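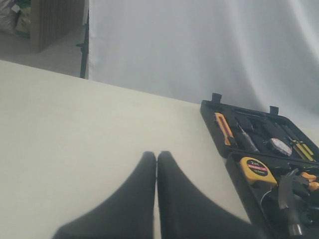
Wrist camera view, gripper next to the open tool case.

Trouble recording a hammer pickup by remote control

Asked by Neusa Fontes
5 January 2018

I'm recording runs on a small arm to teach it to take tools out of a molded case and put them back. I drive it from a leader arm, the kind you hold and move while the other one copies you. There are two camera views, one on the wrist and one fixed off to the side.

The tape measure is fine. The pliers are fine most of the time. The hammer is the problem. It sits deep in its recess and the head is held by the plastic on nearly every side, so there are only a few places where the fingers fit. When I drive from the wrist view alone I come down on the plastic ridge. When I drive by looking at the arm directly, I get the grip but the run is full of little stops and corrections. 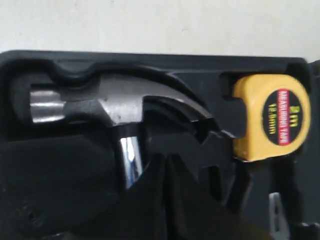

Hammer and tape measure in their pockets, from the wrist.

I have 82 runs so far and I threw out 13 where the case got dragged along the table. The model I trained on the rest goes to the hammer, waits above it, and then waits some more. Sometimes it goes down after a long pause. Sometimes it never does.

Questions:
Should I be driving by the camera views only, or is it all right to look at the real arm?
Is it worth moving the arm by hand for the last part?
Do I need a lot more runs, or better ones?

2 answers

Sérgio Morais
Accepted answer

The waiting is probably coming from your stops. If you pause above the hammer in most of the runs to line up, the model learns that the thing to do above the hammer is hold still. It has no idea you were thinking. I had the same thing with a drawer handle at Pladgate and fixed it by recording again, with no change to the training at all.

What I would do, in this order:

Fix the case down. Double-sided tape under the corners is enough. Then you stop being careful about dragging it, and being careful is where a lot of the slow motion comes from.

Practice the hammer without recording until you can do it in one go. For me that took most of an afternoon.

Pick one grip and keep to it. If half your runs take the handle just under the head and half take it farther down, the average of the two may be a spot where the fingers don't fit.

Keep a steady speed on the way down. Slow is fine, stopped is not.
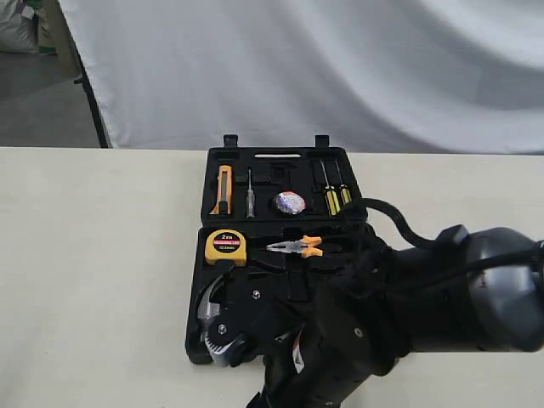
On looking at the real arm: you can, but ask yourself whether the cameras show what you are using to decide. If the fingers hide the handle in the wrist view and the arm hides it in the side view, you are acting on something the model can't see. Watch one of your good runs back, both views, and stop it just before the grip. If you can't tell from the pictures where the handle is, move the side camera. A small change in height often does it – start there before you add a third one.

I would not mix in hand guiding. Your hand and sleeve end up in the picture, and on many arms the joint readings look different when somebody is pushing. If you do want to try it, make it a separate set.

As for numbers, I'd trim the long pauses out of what you have and retrain before recording anything. Trim the joint data and both videos at the same time stamps. I once cut only the video and lost two days to it.

Neusa Fontes, in reply: Thanks. I watched ten of them back and the pause is in nearly all of them. Will tape the case down and redo the hammer.

Sulastri Jugah

Agree with most of that. One thing I'd add is to split the job up. Taking a tool out and putting it back are different skills, and putting it back is the harder one. In our May set we had 463 runs of "take out and put back" as one long task and the second half was always poor. We cut them at the point where the tool was clear of the case and labeled the two parts separately, and the first half got usable right away.

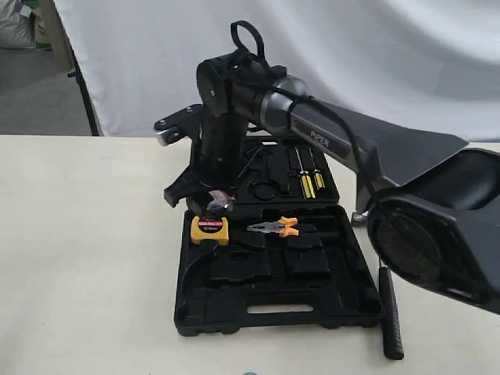 Also change the starting pose. If every run starts from the same folded position, the model does well from there and nowhere else, so after one missed grip it is lost. Start some runs low over the tray, some off to the left, some already a bit wrong. Record a few where you miss slightly and then correct it in one smooth motion. Those are worth more than another stack of perfect ones.

I don't agree on hand guiding, by the way. We use it for short moves and it works, but our arm has a proper mode for it. Check your manual first.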